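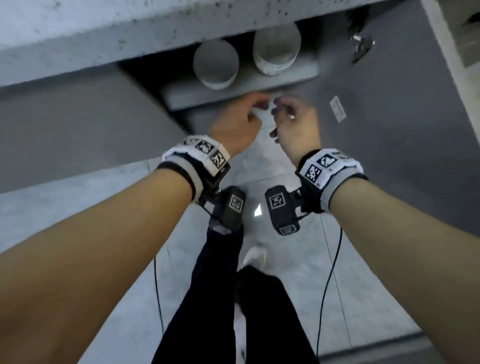 OK so, budget part. Slide 4. Everybody came for the robot arm and I'm going to spend most of my time on wristbands, sorry. Start w/ the ask: money for a second capture set before we commit to any arm at all. Then the why. Look at the wrists - strap, printed square markers, little black module hanging under each one, cable off each module going down past the legs. Every piece of that is a line in the spreadsheet. Cables too!! Cables were NOT in the August version, my fault, fixed now.

Pause, let them read the table.

Numbers. Quote from Drurach for one pair of bands plus modules, 1349. Wamus came in at 886 but no spares and no mounts, you supply your own. Say that slowly because last time people heard 886 and stopped listening. Both quotes are before shipping. Neither one covers marker reprints, we do those in house, cheap, just somebody's afternoon.

What I want: 2 sets from Drurach. One working, one on the shelf. Not asking for 3. Amber Parsons will ask why not 3. Answer: no storage, and only one kitchen to record in anyway.

Next slide. What we lose when a set is down. Gestthorpe site stops recording completly. People still on the clock, kitchen still booked. We had two days like that in August and I never put a number on it, should have. Don't make one up on stage.

The work itself is small stuff. Picking things up off a ledge, moving jars, bowls, getting into the cabinets. Boring to watch. It's the work we'd want an arm to do eventually so it's the work we record. If the recordings are thin we buy the wrong arm, wrong reach, wrong gripper, and then we're stuck with it for years. 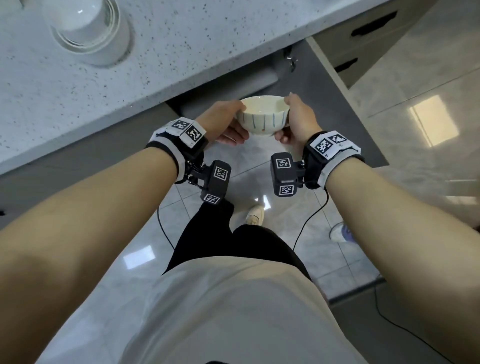 Which gets me to the arm. Not this year. Say it plainly. Rosenthal will hold the demo unit for us through spring, no deposit, I have that in an email. So we don't lose our place in line by waiting. Use the time to get recordings with dishes and small containers, two-handed stuff especially, because the Rosenthal demo is one arm only and two arms is a whole different budget. I don't have a good price for two. If asked, say I don't have a good price.

Things to plan for whichever arm we end up with:
floor space next to the counter, measure it again
power, is there an outlet on that side?? check w/ building
somebody trained to stop it, and a backup person
service contract, ask for it in the first quote not after
cable runs. Wires on a smooth floor where people are walking, I don't love it, want clips or a cover before we add anything else. Small money, put it under safety

Skip the next slide if running late. (It's the old timeline, still says October 2024 for delivery of everything, that's the order date now, not delivery.)

Questions I expect. Can we rent the bands? Asked, Drurach says no. Could we go cheap on one set and good on the other? We could, but then two kinds of mounts and two kinds of spares and I don't want to be the one sorting that box. Wireless? Would love it. No quote yet, battery life is the worry.

Last slide is just the total and the ask again. Leave it up. Decision I need from the room is the 2 sets, yes or no, the arm can wait for the spring meeting. Signed form goes to Amber, NOT to me, she has the purchase codes.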